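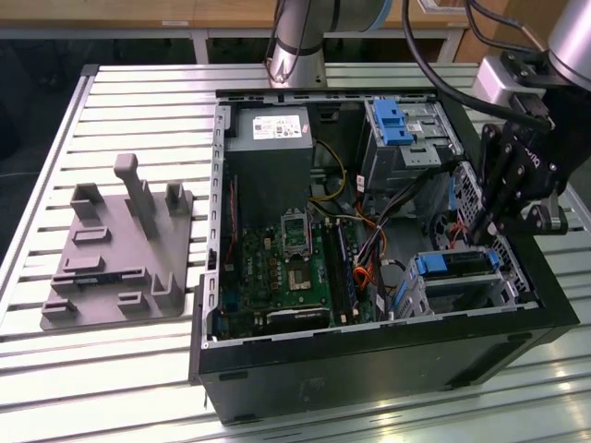

La delegación de la asociación Clarncombe visitó el 26 de febrero de 2019 las instalaciones de Orkeck en Olbridge, invitada por el departamento de manipulación robótica de la empresa. El objeto de la visita era conocer el procedimiento con el que se recogen los ejemplos destinados a entrenar un sistema de aprendizaje para el montaje y desmontaje de equipos informáticos. El recorrido comenzó en la sala de adquisición, donde los puestos de trabajo comparten un mismo planteamiento: una mesa de perfiles de aluminio, dos brazos y un ordenador de sobremesa tumbado, sin el panel lateral y con el interior hacia arriba. En el puesto que ocupó la mayor parte de la sesión, el procesador descansaba sobre la placa base, junto al zócalo vacío, y la pinza negra quedaba por encima del cableado y de la jaula del disco duro. A la izquierda de la torre, sobre la misma mesa, se encontraba el útil gris impreso en 3D, con sus soportes en forma de U.

Los responsables de la sala explicaron que cada ejemplo consiste en una demostración completa de una tarea, guiada a distancia por un operador. Durante la demostración se registran las imágenes de las cámaras, las posiciones de los brazos y la apertura de la pinza. Al terminar, el operador asigna una etiqueta de resultado y anota cualquier incidencia. Las demostraciones fallidas también se conservan, separadas del conjunto principal, y se emplean en el análisis de errores.

En la fecha de la visita, el conjunto reunía 798 demostraciones validadas, repartidas en 36 variantes de tarea. Entre ellas figuran la retirada de módulos de memoria, la colocación del procesador y la desconexión de cables. Esta última fue calificada por nuestros anfitriones como la más exigente, dado que un cable flexible rara vez adopta dos veces la misma forma. Para evitar que el sistema memorice una disposición concreta, la posición de la torre sobre la mesa se modifica entre series conforme a una plantilla.

La segunda parte de la jornada se dedicó al control de calidad. Cada grabación pasa por una revisión manual en la que se comprueban la sincronización de las señales y la coherencia de la etiqueta. Se mostró a los asistentes una serie de 67 grabaciones pendientes de revisión, y se comentaron tres de ellas con detalle. En una, el operador había corregido el agarre a mitad del movimiento; el equipo de Orkeck considera que tales correcciones tienen valor para el aprendizaje y ha decidido mantenerlas.

En el turno de preguntas, la delegación se interesó por la formación de los operadores y por la posibilidad de compartir parte de los datos. La empresa indicó que el acceso externo se encuentra en estudio y que prevé comunicar las condiciones en julio. Se trató asimismo el desgaste de los componentes sometidos a manipulaciones repetidas, cuya sustitución queda anotada en el registro de cada puesto.

Clarncombe agradece a Orkeck la atención dispensada. La documentación entregada puede consultarse en la secretaría de la asociación, previa solicitud por escrito.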